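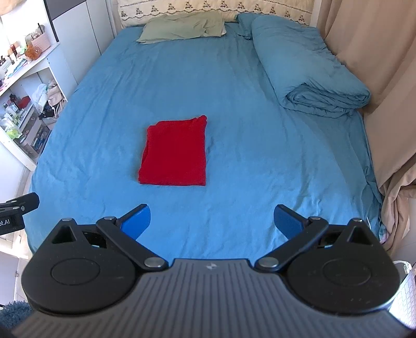

Week 6 handout: Housekeeping work and the machines that are learning it

Right, last week we did warehouses, and a few of you grumbled (fairly!) that everyone does warehouses. So this week it's beds, cloths and pillows, and the people who deal with them for a living.

Start with why this job has held out so long. A cardboard box keeps its shape when you pick it up. A cloth doesn't, and neither does a duvet. Pinch a folded cloth with two fingers and you might get one layer or you might get four, and any room attendant sorts that out by feel without stopping to think about it. A two-fingered gripper needs to be shown, over and over. One way is for a person to hold the gripper and do the task themselves, with a camera recording what the fingers do.

Our case is the Lubis, a guest house group in Ernport with 3 sites. In February they asked their room staff to spend part of each shift recording tasks like these for a supplier called Kudard. The target was 2000 recordings and they ended up with 2371. I went over to talk to the staff and came back with pages and pages of notes, so what follows is the short version.

Pay came up first. The recording hours were paid at the normal rate, and several people felt that teaching ought to be worth more than cleaning. I'm inclined to agree, but read the Wondidville agreement in your pack before you make up your mind - it handles this quite differently.

Then there was pace. Staff had to slow right down for the recordings and then speed up again for the real rooms, and they found the switching more tiring than either. Wrists got a mention too.

And skill! Two of the longest-serving attendants disagreed about the proper way to fold, and had never noticed until somebody asked them to do it the same way every time.

For the seminar on 29th May, please bring half a page on who should own the recordings once a worker leaves. Reading is chapter 3, plus the pack.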